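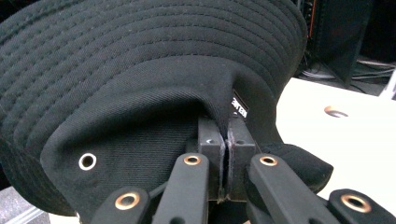 Fimlow 703 Twill Cap - Black

The 703 is a curved-brim cap in black twill, supplied plain for everyday wear or decoration. Brim and crown are cut from the same colour of cloth. The brim is topstitched in close, parallel rows that follow its arc; the crown is left unstitched and has a visible diagonal weave.

Ventilation is by metal eyelets with a bright silver-white rim. These are not painted to match the body. Buyers who need an all-black finish should order the 700, which has sewn eyelets and is otherwise cut from the same pattern.

A small black woven label with white lettering is sewn into a seam. Relabelling is available on orders of 50 or more. Send label artwork to Natalia Mendoza at the Wustcombe warehouse before the order is confirmed - labels can't be changed once a carton is sealed.

Decoration: flat embroidery is suitable for the crown. Heat transfer is not recommended, as the diagonal weave shows through thin films. Keep artwork clear of the eyelets.

Care: cold hand wash, reshape while damp, dry in shade. Do not tumble dry. Do not iron the brim.

Carton quantity: 50
Colour: black only
Stock at Wustcombe: 3,012
Next delivery: January

Orders received before 2 pm are packed the same day.

Related items
Fimlow 700 Twill Cap - Sewn Eyelets
Fastine Bucket Hat
Villalobos Wide Brim Hat
Fastine Cap Storage Box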